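Trastarley Slots: payout and session records

README for release 5

Hi, and welcome! Trastarley is a table of slot machine sessions from small gaming halls, put together so that people can study how payouts spread out over an evening of play. We started it after a long argument over whether the posted return rate on a machine tells a player anything useful about one night. We still argue, but now we have data to do it with, and that's a lot more fun.

What you get

sessions.csv has 3148 rows, one per session. machines.csv has 54 rows, one per machine. The two join on machine_id. Both are UTF-8, comma separated, with a header line.
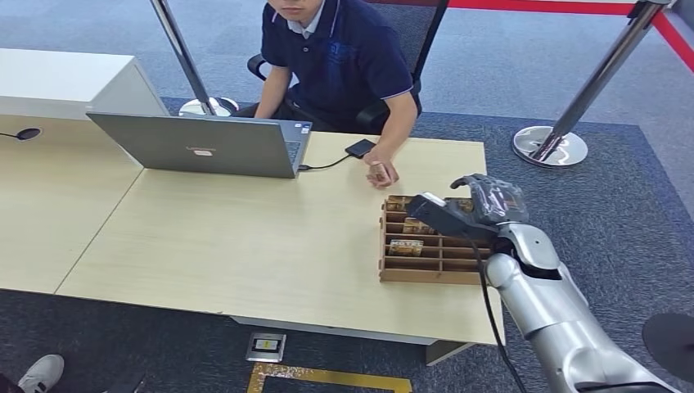
A session begins with the first paid spin and closes after 60 seconds without one. We tried shorter gaps and they chopped up sessions every time a player stopped to read the bonus rules. If you want your own cutoff, the field gap_max holds the longest pause inside each session, so you can filter down from ours (you can't go up, sorry!).

Main columns

session_id: text, unique
machine_id: text, matches machines.csv
stake_total: all money wagered, in cents
paid_total: all money paid out, in cents
spins: whole number, free spins left out
gap_max: seconds
bonus: 1 if a bonus round was triggered, 0 if not

Bonus rounds are where it gets interesting. Máté Pintér wrote the Pirnow script that splits their payouts from the base game, and his output is in paid_bonus. Try plotting it against stake_total on a log scale, it's a lovely mess.

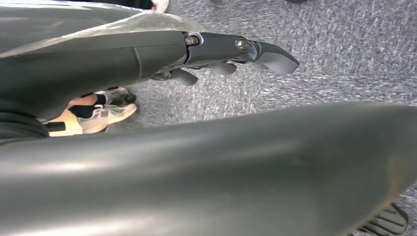 Machine names are replaced with codes, and so are the halls. Buvus and Szénási are our code names for the two hall groups, so please don't go looking for them on a map. The cover works a bit like the translucent plastic sheet over that dark gray arm: part of it is wrapped, and the general shape still comes through. Someone who knows a hall well might recognize a machine from its stake limits, so we ask you not to try to match codes to real places.

Known problems

Jackpots paid by hand are missing from paid_total. Levente Tóth is adding them from the paper slips and hopes to have them in by November. Two-screen machines sometimes log a spin twice; the column dup_flag marks the ones we caught.

Questions and fixes

Deirdre Egan looks after the issue tracker and loves a good bug report. Please include the session_id and the release number.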